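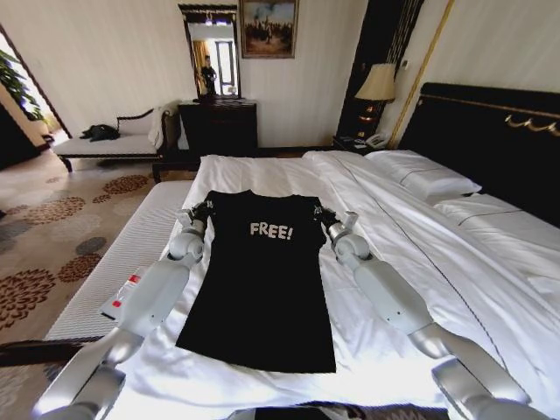
Writing Rules for Two-Arm Garment Handling in Furnished Rooms

Bouchra Chraibi edits the working practice document that Nelby uses for mobile robots handling textiles in bedrooms and guest rooms. The current draft, circulated in March, covers folding, hanging and transfer of light garments by two-arm machines. It was written with input from the test staff at Unedier and is meant to be read alongside the machine maker's own safety instructions, which take precedence where the two differ.

Chraibi spent most of her earlier career on packaging lines. The move to furnished rooms changed what she considered worth writing down. "On a line you specify the fixture," she said. "In a bedroom the fixture is a mattress. It compresses, the sheet moves with the garment, and the height you measured at the edge is wrong in the middle."

The draft therefore treats the bed as a compliant work surface. Height has to be taken at the point of contact before the first grasp, and again after any task in which an arm has pressed on the bedding. Earlier drafts allowed one measurement per session. Reviewers at Unedier objected, and Chraibi agreed with them.

Grasp points take up the longest section. For a short-sleeved shirt laid flat, the draft calls for one grasp on each side at the shoulder or upper sleeve, placed symmetrically about the collar. A grasp on the collar itself is permitted only when the shoulder cannot be reached. "Collar rib stretches and then recovers," Chraibi said. "Your two hands are the same distance apart as before, and the shirt is somewhere else."

Printed fronts get a separate clause. Fingers must not close on print, and where the front carries text, the text is to be used to confirm orientation before lifting. A dark shirt on a white sheet gives an easy outline, she noted, but an outline does not separate front from back.

The lift clause gives two limits. Gripper speed may not exceed 200 millimeters per second until the hem has left the surface, and the hem may not be raised more than 400 millimeters above it at any time. The second figure drew the most comment. "People asked why we cap it at all. A higher hem means the shirt swings more when you stop, and then you wait for it. We would like the waiting to be short enough that nobody is tempted to skip it."

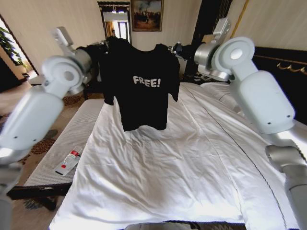
Shirt held at both shoulders, front toward the robot.

The pause at the top of the lift is mandatory. During it the controller has to confirm that both grippers still hold fabric. If either check fails, the robot lowers the garment and opens both grippers, in that order. Chraibi said the order was left out of the first edition, and a reader at Abou Zeid pointed out that a robot which opened both hands at full height would have complied with it.

Tension between the hands was harder to settle. The draft sets no force value for knitwear. It asks the operator to find, by trial on a garment of the same type, the widest hand spacing at which the fabric hangs without a horizontal crease between the grips, and to record that spacing as the upper bound. For the adult T-shirts used in drafting, the bound came out at about 280 millimeters. "I would not publish that as a requirement," she said. "It is a worked value. Someone will copy it onto a child's shirt otherwise."

She was asked whether wrist cameras should be compulsory. The draft recommends them and stops there. A head camera sees the whole garment, but an arm or the garment itself can hide the fingers at the moment they close. A wrist camera looks past the fingers at the surface, and it also picks up things lying beside the garment. Chraibi wants the wrist view checked before every approach on any machine that has one. 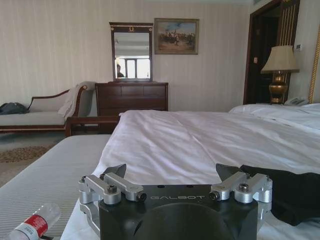
People, Loose Items and Records

The draft distinguishes between a person in the room and a person within reach of the arms. The first is allowed during automatic operation provided that person has been briefed and knows where the stop control is. The second requires the arms to be stationary. Mirrors need attention during setup. A reflected person may be registered by the vision system as a second person, or as one standing in the wrong place, and the draft requires the detection check to be run with someone standing where the mirror shows them.

Loose items on or next to the bed are to be entered in the run log along with the garment. Bottles and other rigid objects are named specifically, as they can roll when the mattress is loaded.

The log form is one page. It takes garment type, both grasp points, hand spacing, surface height and the reason for any stop. Unedier returned 185 completed forms during the review period, and Chraibi read all of them. The field most often left blank was surface height after contact, so it has been moved to the top of the page.

Open questions remain on bedding. The draft says the sheet should be pulled smooth before a run, without defining smooth. A proposal from Mikcombe would limit crease height, but it needs a measuring method that can be carried out in a bedroom with ordinary tools. Chraibi has asked for two alternatives. Comments on that clause are still being accepted, and the hanging section will be reissued separately once the hook and rail dimensions have been agreed.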